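Drultbridge FL-65 Anti-Vibration Feet: Long-Term Review

Category: Laundry accessories
Tested by: Precious Fourie
Test period: 7 weeks
Rating: 3.5 out of 5

The FL-65 is a set of four molded rubber feet sold for front-loading washers. Each foot is a cup 65 mm across with a ribbed base and a shallow well on top, into which the washer's own leveling foot drops. There is no adhesive and there are no fasteners. The package includes a folded card with instructions, a small plastic bubble level and a strip of thin rubber shims.

Why we tested it

Readers with hard floors write to us about spin noise more than any other laundry problem. Tile and sealed concrete transmit less low-frequency vibration than wood joists, but they offer little grip, and a machine with one short leg will creep forward during a long spin. The Cindach pads we covered in June reduced noise well enough but slid on glazed tile. Drultbridge claims the ribbed base corrects this.

Installation

Allow half an hour and get a second person. The washer has to be tilted back far enough to clear the cups, and the rear feet are awkward in a narrow alcove. I did the front pair first, then pulled the machine out and did the rear pair from the side. The card recommends the opposite order, which may be easier if you have clearance behind the hoses.

The wells are 48 mm in diameter inside. The feet on my washer fit with a little play. Man-lok Chien, who repeated the installation on an older machine with wider feet, had to press each cup on by hand and found that one rear cup sat at a slight angle until the first full load settled it.

Before tightening anything, check the following:

Shipping bolts are out of the back panel.
All four locknuts are loose.
The drain hose has enough slack for the added height, 22 mm in our case.
The top of the washer reads level both side to side and front to back.

The supplied bubble level is not accurate. Mine disagreed with a machinist's level by more than half a bubble. Use your own. 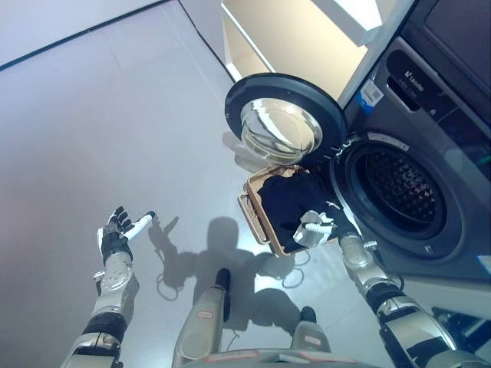
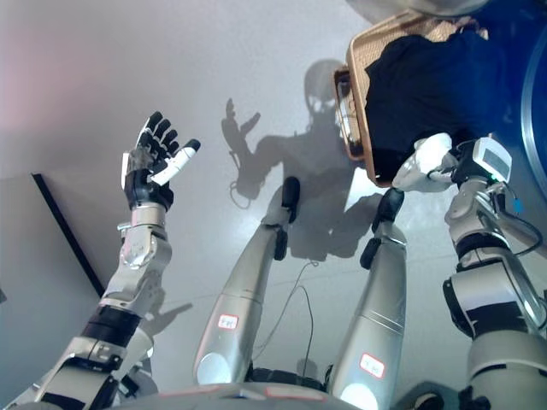

Noise and movement

I ran the same load, cotton towels with a dry weight of 4 kg, at the same spin speed before and after installation. Readings were taken with a handheld meter on a tripod one meter from the door. Without the feet, the peak during final spin was 71 dB. With them, it was 66 dB. In the next room with the door closed the difference was smaller, 3 dB, though the character of the sound changed more than that figure suggests. The low drone through the wall was mostly gone.

Creep was measured with masking tape on the floor at the front corners. Bare, the machine moved 9 mm over ten cycles. On the FL-65 it moved 1 mm over the same number, and that millimeter appeared in the first two cycles.

Unbalanced loads are a different matter. A single bath mat, which the washer's own sensor failed to redistribute, produced visible side-to-side sway at the top of the cabinet. This was worse with the feet than without. Soft rubber under a tall, heavy box will do this, and anyone with a dryer stacked on top should look at a firmer product. The Wivell hard-rubber discs are one option. They are louder but they hold the cabinet stiffer.

Wear

After 7 weeks the cups show a slight set under the rear feet, where the load is greatest. The ribs are intact. There was no staining on the tile when I lifted the front left corner to look. Two of the cups had collected lint and a little grit in the gap around the leveling foot, and these should be wiped out when you clean the drain filter.

The rubber smell out of the bag is strong and took four days to fade with the window open.

Fit with other machines

Drultbridge lists a maximum load of 113 kg per foot, well beyond what a household washer needs. The practical limit is foot diameter. Measure yours before ordering. Machines on a factory pedestal are not supported, and the card says so in small type on the reverse.

Good

Effective against creep on smooth floors
Measurable reduction in spin noise
No adhesive residue

Not so good

More sway with unbalanced loads
Poor bubble level
Rear installation needs two people

Shims can be ordered separately. The one I used, a single thickness under the right rear cup, has not moved.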